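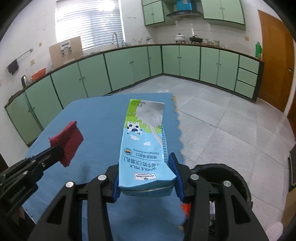

Whole milk, 200 mL, on the kitchen table at Rernley.

Visit report: Deltum open day, Rernley site, June

Deltum opens its Rernley building to visitors once a year. The firm advises on household packaging: how it is opened, how it is separated, and what ends up in which bin. I went for the sorting line and stayed longer than planned in the kitchen.

Registration was at the side entrance. Visitors went through in groups, and the route was store room, kitchen, weighing room, then the Bisar line at the back of the building. Aurélien Poulain led my group. He works on separation trials and kept to the technical side, which suited most of us.

Store room

Steel shelving, labeled by product type. Packaging is kept with its outer box where possible, so that the full chain from shipping carton to inner wrapper can be weighed together. Humidity is logged twice a day. Paper samples take up enough moisture to shift a light reading, and Poulain said the early results had to be thrown out for that reason.

Kitchen

The kitchen is fitted like one in a house. Mint-green lower cabinets with dark green trim and small knobs run in an L along the walls under a dark brown countertop, with three drawers at the right end. The sink is under the window, which has white horizontal blinds. The floor is pale gray tile in a large square format. The work table has a blue cloth with a scalloped edge.

Deltum could have used a lab bench. Poulain's view is that people open packets differently at a bench: they use scissors, flatten things and line them up. At a kitchen table they tear at one end and put the wrapper down wherever there is space.

We discussed the milk carton first. It is light blue, printed in English and Chinese, with "Imported from Germany" on it and a cartoon cow at one end. Small cartons interest the group because the ratio of packaging to contents gets worse as the volume drops. General points noted:

A beverage carton for long-life milk is normally a laminate of board, polymer and a thin aluminum layer. It should not go in with plain paper unless the local scheme says so.
Flattening saves bin volume but can trap liquid in the folds. The Deltum instruction is drain, then flatten, then close.
Straws, where supplied, are recorded separately.

After that came the wrappers. 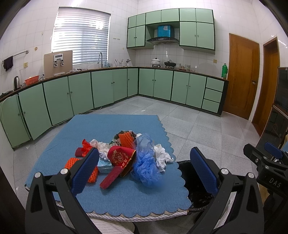 Mixed packaging on the table: red and gold packet, blue bag, tissue, orange netting.

A pile like this one takes a new sorter longer than expected. The light blue and white box is quick. The red packet is slower. It has gold printing outside and a brownish-gold interior, and a metallic color does not by itself tell you there is metal in the material. Deltum uses the crumple test as a first pass - if a film springs back it is set aside for the instrument - and Poulain warned that it gives wrong answers on thick films.

Crumpled tissue goes in its own tray. It is short-fibered and of little value to a paper mill, and if it has been near food it goes to residual waste. Foam netting, of the kind used around fruit, is light and bulky. Deltum compresses it before storage but weighs it first. Thin translucent bags are grouped with film.

One visitor asked whether color coding would help. Poulain said it had been tried in 2 trials and dropped, as people sorted by the color of the wrapper and ignored the symbol.

Weighing room

Two balances, both supplied by Hervieu. The larger is used for whole product packs and the smaller for single wrappers. Each batch contains 100 items, and 40 of them are reweighed by a second operator. Differences beyond the set limit send the whole batch back. The draft shield on the smaller balance was being replaced, so we saw only the larger one working.

The Bisar line

A short belt, an optical head and a row of air nozzles. It separated cartons from film well at low speed. At higher speed the netting and tissue drifted off the belt before reaching the nozzles. A hood is on order. It is loud, and ear protection was handed out at the door.

Practical notes

Parking is limited, and the overflow lot is a ten-minute walk. The printed handout covers the store room and the line but leaves out the kitchen, so take notes there. Questions about batch sheets can be left at the desk, and mine was answered by email the following week.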